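关于我们

Clomavside 学生机器人社是一个面向中学生的课外社团，活动地点在学校旧楼的一层，隔壁是美术教室。我们每个学期招收新成员，不要求以前学过编程，也不要求自己有工具。来的同学里，有的喜欢拆东西，有的喜欢写程序，也有的只是陪朋友来看一次，后来留下了。

本页由社团的指导教师撰写。中文是我的第二语言，我请两位高年级同学看过一遍，如果还有不自然的句子，请读者原谅，也欢迎写信告诉我们。

社团的开始

社团最早只有 8 名学生，借用美术教室的两张桌子。当时做的是循线小车，比赛成绩很普通，第一年在地区赛里没有进入第二轮。第二年我们搬进了现在的房间，有了自己的柜子和一面可以写字的白墙。白墙上的内容每周擦一次，但是右下角有一张齿轮比的表格，一直保留到今天。

现在的活动分为三个小组。机械组负责设计和装配，程序组负责控制和记录，操作组负责练习、试验和写报告。新成员在第一个学期要在三个组里各待一段时间，然后自己选择。选择以后也可以更换，每学期更换一次，需要提前告诉两个组的组长。

我们的项目

Bokenier 是我们时间最长的项目，目标是一台可以在教室里送文具的小车。它的第三个版本在去年的校园开放日上工作了一个下午，中间更换过一次电池。现在同学们正在重新画底盘，因为旧底盘过门槛的时候不稳定。过门槛的问题我们讨论了很多次，目前有两个方案，一个是加大后轮，另一个是把重心向前移动。两个方案都会做出样品，然后放在同一个门槛上比较。

Inda 是程序组的练习题库，里面有 426 道小题，从点亮一个灯开始，到写一个简单的避障程序结束。题目全部由以前的成员编写，所以风格不太统一，有几道题的说明比程序还要长。我们没有删掉它们，新同学说，读这样的说明也是一种练习。

Chang 是操作组的项目，内容是日常物品的抓取。工厂里的零件形状固定，家里的东西却很不一样，盘子、杯子、布、水果，每一种都需要不同的角度和力量。操作组的同学用手持式夹爪练习抓取餐具，记录每一次的位置和姿势，再和程序组一起整理。盘子是大家公认比较难的题目。它的边缘薄，表面光滑，还会反光，夹爪的一根手指要放在盘子里面，另一根手指要从外面压住边缘。

刚开始练习的人常常只看自己的手，忘记看夹爪的两根手指和物品之间的距离。我们要求先慢慢靠近，停一下，再合上。合上以后也不要马上抬起来，先感觉一下有没有夹稳。目前操作组的记录本里已经有 644 条抓取记录，每一条都写了物品、方向和结果，失败的记录也要写，而且要写得更详细。

操作练习在普通的桌子上进行，桌布也是普通的家用桌布，上面可以有很多图案。如果只在干净的白色桌面上练习，以后换一个环境，很多经验就不能用了。表面光亮带斑点的浅绿色方盘放在印着茶壶和玫瑰的桌布上，看起来很热闹，对操作的同学来说，需要多一点耐心。
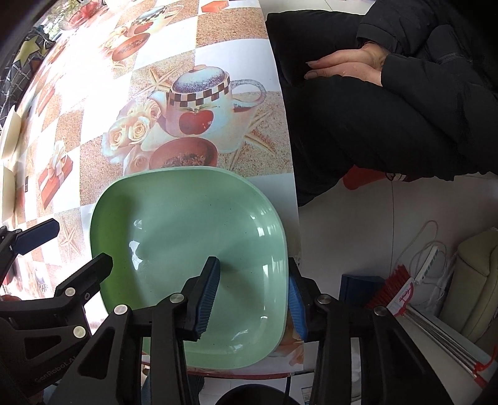 怎样参加

每个学期开始的时候，我们在一楼走廊放报名表，填写姓名、班级和感兴趣的小组就可以。九月的报名人数通常比较多，如果超过房间可以容纳的人数，会分成两批活动。没有面试，也没有考试。我们只请每位同学写一小段话，说明自己想做什么，写三行也可以。

活动时间是下午 4:30 到 6:00。比赛前一个月会增加一次活动，是否参加由同学和家长一起决定。迟到没有关系，请从后门进来，前门旁边经常有小车在测试。

参加社团不收费用。电池、螺丝和板材由学校提供，同学只需要带自己的笔记本。如果想把自己做的零件带回家，请先在登记本上写清楚，组长签字以后就可以带走。

房间里的规则

使用夹爪、电钻和烙铁以前，要先完成安全课。安全课每次 40 分钟，由高年级同学讲，指导教师在旁边。长头发要扎起来，袖子要卷好。夹爪合上的时候，不要把手指放在两根爪子中间，哪怕只是开玩笑。

离开以前，工具放回原来的格子，电池放到充电架上，桌布抖干净再叠好。餐具也要清点，少了哪一件就写在门后的本子上。

比赛和交流

我们每年参加两次地区比赛，一次在春天，一次在冬天。成绩有好有坏。去年冬天，机械组在装配项目里得到 418 分，是社团到现在最高的分数，程序组在同一场比赛里因为一个变量名写错，没有完成最后一关。两件事情都写进了社团的年度报告，报告放在学校图书室，任何人都可以借阅。

除了比赛以外，我们每学期去附近的小学上一次课，带一辆小车和两把夹爪，让小朋友自己试一试。小朋友提的问题往往很直接，比如“它为什么不自己洗盘子”。操作组的同学为了回答这个问题，回来以后准备了一张海报，现在贴在房间的门上。

我们也欢迎其他学校的社团来参观。请提前两周联系，告诉我们人数和想看的项目。Chang 项目的记录表格可以提供给其他学校使用，如果你们修改了表格，希望也能寄一份给我们。

联系方式

请写信到学校办公室，信封上注明“机器人社”，或者在活动时间直接来旧楼一层。考试周和假期里没有活动，回信可能会慢一些。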